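Boletim interno da Residência Vulwood
Edição de agosto
Secção: Conservação e Limpeza dos Espaços Comuns

Pavimentos em mármore: novas orientações para a recolha de resíduos secos

A Direção de Instalações da Residência Vulwood informa todos os residentes e colaboradores de que entram em vigor, com a publicação deste boletim, as orientações revistas para a limpeza diária dos pavimentos em mármore. O documento aplica-se às salas de convívio, aos corredores, aos patamares das escadas e às zonas de trabalho do piso térreo, num total de 2,000 metros quadrados de pedra natural distribuídos pelos edifícios Slanina e Onadia.

O mármore claro com veio cinzento, presente na maior parte destes espaços, é um material calcário e sensível à abrasão. Na vistoria realizada antes do verão foram registadas 19 zonas com perda de brilho, situadas sobretudo junto às entradas e em volta das mesas. O relatório técnico atribui o desgaste às partículas finas que ficam no chão entre lavagens e são arrastadas pela passagem das pessoas e pela deslocação de bancos e cadeiras.

Determina-se, por conseguinte, que a recolha a seco preceda sempre a lavagem. A varredura deve ser feita com escova de cerdas sintéticas e cabo comprido, acompanhada de pá de plástico. Não é permitido o uso de pás metálicas nem de escovas com cerdas de arame, ainda que se trate de resíduos aderentes. Nestes casos, o residente deve contactar a portaria do respetivo edifício.

Antes de varrer, devem ser retirados do chão os objetos de maior dimensão: caixas de cartão, folhas de papel, tábuas e blocos. O cartão e o papel limpos seguem para o ecoponto do pátio. Os restantes objetos são colocados na prateleira mais próxima ou, caso não se conheça o proprietário, entregues na portaria, onde ficam guardados durante 2 meses. Os sacos de grande volume não devem permanecer encostados às mesas durante a limpeza.

A varredura faz-se das paredes para o centro da divisão, com movimentos curtos. A pá é pousada com o bordo aberto voltado para a escova e mantém-se imóvel enquanto os resíduos são empurrados; arrastá-la carregada sobre a pedra é uma das causas de riscos identificadas na vistoria. Terminada a recolha, o conteúdo é despejado no caixote, e a escova é sacudida no exterior, nunca nas escadas.

Recomenda-se especial atenção às toalhas de mesa com orla trabalhada. O tecido pendente deve ser levantado antes de se varrer debaixo da mesa, para que as cerdas não prendam na orla. As toalhas pertencentes à Residência são recolhidas para lavagem no início de cada mês, devendo os residentes retirar previamente livros, frascos e embalagens de alimentos.

No que respeita à lavagem, mantém-se em vigor o detergente de pH neutro da linha Grorkix, na diluição afixada nas arrecadações. Ficam excluídos o vinagre, o sumo de limão, a lixívia e qualquer produto anticalcário. A esfregona deve ser bem torcida. Em caso de derrame de bebida ou de alimento ácido, a zona afetada é absorvida de imediato com pano de algodão, sem esfregar, e passada depois com água limpa.

Foram adquiridos 200 conjuntos de escova e pá, que substituem gradualmente o material em uso. A distribuição é feita nas arrecadações de cada piso, mediante assinatura da folha de registo. O material antigo que se encontre em bom estado pode continuar a ser utilizado, desde que a pá não apresente o bordo partido e que as cerdas não estejam deformadas. Após a utilização, as escovas guardam-se penduradas, com as cerdas livres de contacto com o chão.

As dúvidas sobre a aplicação destas orientações podem ser apresentadas por escrito na portaria do edifício Slanina. O texto integral, incluindo o anexo relativo ao tratamento de manchas, encontra-se disponível para consulta nas duas portarias. 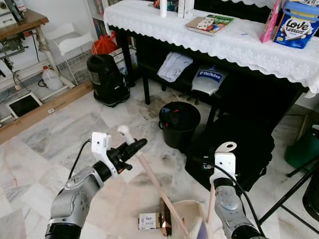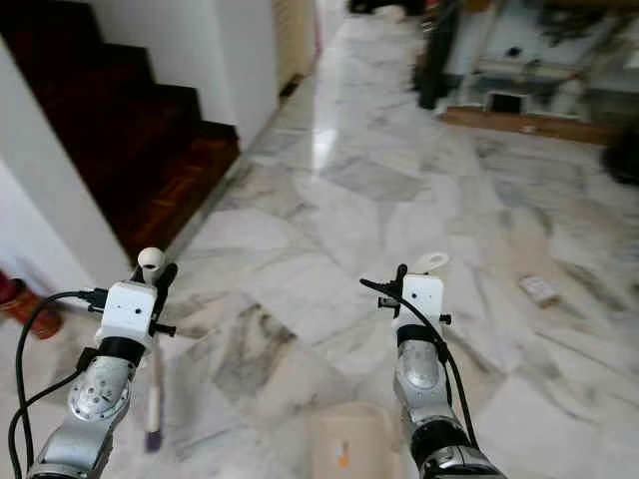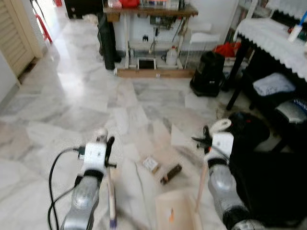
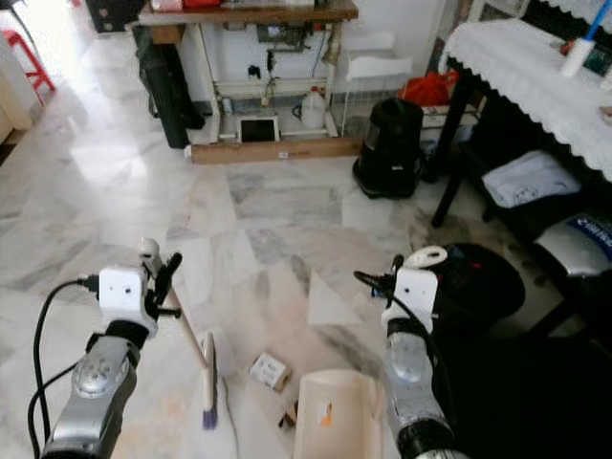 Limpeza do pavimento em mármore, piso térreo.

A próxima edição desta secção será dedicada à manutenção dos corrimãos e das portas interiores. Os residentes que pretendam comunicar danos nestes elementos devem fazê-lo até ao final do mês, através do impresso próprio.

Direção de Instalações
Residência Vulwood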